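**Reheating steamed buns without them going soggy?**

I made a big batch of buns at the weekend and froze most of them. Fresh they were gorgeous, but every reheated one comes out with a wet, wrinkly top. I'm using an electric pot with a steel steamer tier and a glass lid.

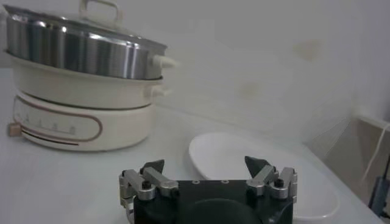
*Tullum Home Cooks Club - Kitchen Questions*

Posted by Jyoti Kanaujia, January 30, 2012. Viewed 1058 times.

I've tried less water and I've tried more, and I can't see any difference. Do I thaw them first? My sister in Brerkau swears by the microwave but hers go like rubber!

**Answer from Jitendra Tripathi**

Ooh, I love this one! Drips from the lid are almost certainly your trouble. Wrap the lid in a clean tea towel, knot the corners on top well clear of the base, and most of the water goes into the cloth.
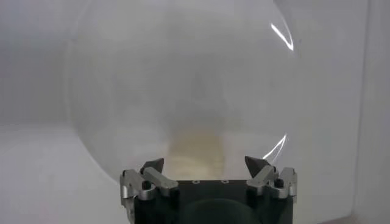

**Do frozen buns need thawing first?**

Straight from the freezer is fine, they just want a few minutes longer than chilled ones.

Start them once the water is properly boiling, and give them room, as they swell a bit and the sides stick together. I do 2 at a time if they're big ones - the queue in my kitchen gets very impatient. 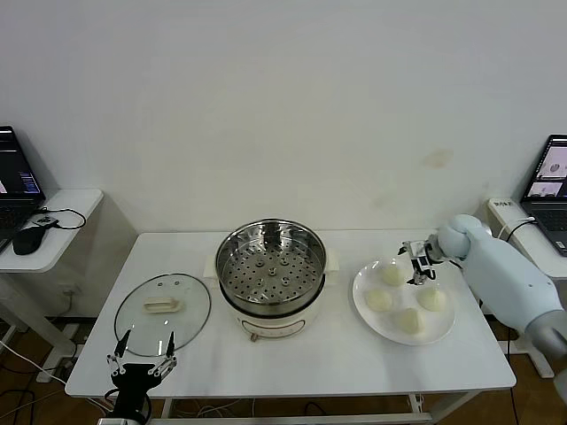

When the time's up, switch off and leave the lid a crack open for a minute before lifting it right off. That stopped the wrinkling for me completely, and I'd been blaming my flour since July.

**Answer from surdu_baker**

what he said about the towel. also squares of baking paper underneath, cabbage leaf works too
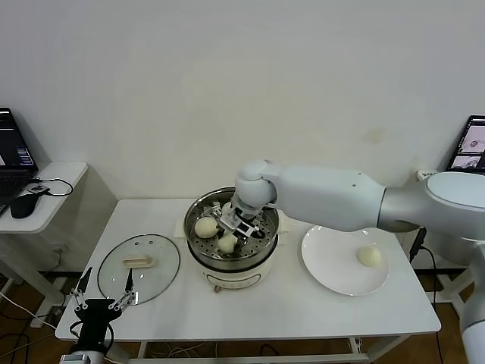
and eat them quick, they go hard once they're cold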